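# Nellex Open Storage Bin, Clear

Item group: closet and shelf storage
Sold by: Whiteley Home Supply
Page last revised August 25, 2022

The Nellex is a clear plastic bin for folded clothes, linens and other soft goods that get used every week. It has no lid. You set it on a shelf, fill it from the top and pull it out when you need something from the bottom of the pile. The plastic is translucent, so you can tell jeans from towels without taking the bin down, though you won't be able to read a small label through the wall.

We have carried this bin since the June catalog, when it replaced the older Firard model. The Firard had square corners and a thinner rim, and we had too many come back with a split at one corner. The Nellex has rounded corners. Customers who still have Firard bins should know that the two do not nest in each other, and the Firard is slightly narrower at the base. They look fine side by side on a shelf.

## What fits

Denim is the hardest test for a bin this size. It is heavy, it doesn't compress much, and a sloppy fold takes up twice the room. Fold each pair in half lengthwise, then bring the hems up to the waist, then fold once or twice more depending on the length of the leg. Put the thickest pairs at the bottom. Leave a little room at one side so you can get your hand in and lift out a pair without dragging up the rest.

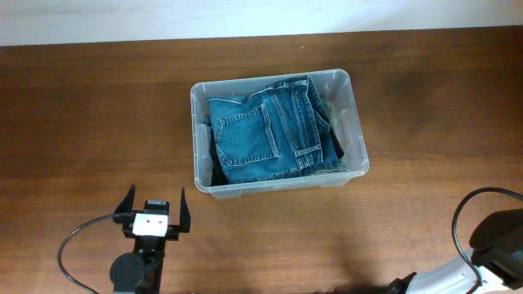

Sweaters and sweatshirts can go in a bit higher than jeans, as they settle overnight. T-shirts do better standing on edge, in a row from front to back, than in a stack. Bath towels fit if folded in thirds. We don't suggest the bin for shoes or tools – grit scratches the floor of the bin and the marks show.

## Handling

Each bin has a molded handle at either end. Use both when the bin is full. Lifting by one end twists the walls, and over time that will turn the plastic white near the corner. The load limit is 20 pounds, spread evenly over the base. A full load of denim can come close to that, so weigh it once on a bathroom scale if the bin is going on a high shelf.

Bins can be stacked only when empty. Without a lid, a second bin has nothing to rest on except the clothes in the first one, and it will tip.

## Cleaning

Wash by hand in warm water with dish soap and dry with a soft cloth. Do not put the bin in a dishwasher. Scouring pads and powder cleaners leave a haze that does not come out. For sticker residue, rub with a little cooking oil, wait a few minutes and wash again.

## Ordering

- Single bins: in stock at the counter and by mail
- Carton: 20 bins, nested, with paper between them
- Full pallet: 500 bins, ordered through the Nosel warehouse
- Color: clear only

Cartons usually ship the next working day. Pallet orders take longer and need a delivery address with a dock or a lift gate. Orders of 200 or more get the pallet price per bin even if the pallet isn't full, but freight is charged separately.

Thrift stores and laundry services buy most of our cartons. Phyllis Wragg handles those accounts and can send one sample bin before you order. Ask for her by name or write "sample" in the notes box of the order form.

## Returns

Unused bins can come back within 60 days. Cracked or warped bins are replaced at no charge if you report them within the same period – send a photo of the damage and one of the underside, where the mold number is. Scratches from normal use are not covered. Dennis Blackburn looks after returns and will tell you whether the damaged bin needs to be mailed back. In most cases it doesn't.

Lids are not made for this bin. If you need a closed container for a basement or attic, ask about the Firard covered tote, still available in limited numbers until the remaining stock is sold.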